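**Mutulach vol 5, is the reprint missing pages??**

Got the Vultley reprint, 40 pages in and it jumps straight to the sea battle. Old one had a flashback.
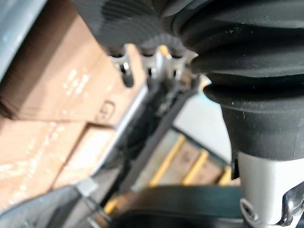
Cost me 800 yen plus postage so bit annoyed. Anyone else?

**Sayaka Tamura**

Not missing, moved. Flashback's at the back now as a bonus chapter. Daft place for it imo

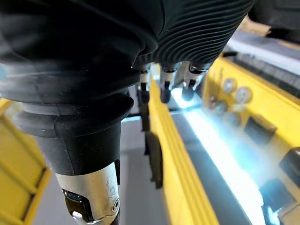

*Black folded cuff, silver cylinder under it*

**Minoru Ichikawa**

never read the reprint but teh art in vol 4 is better anyway

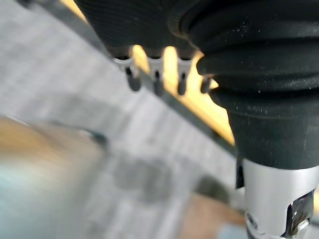 *Ridged black rubber and brushed metal*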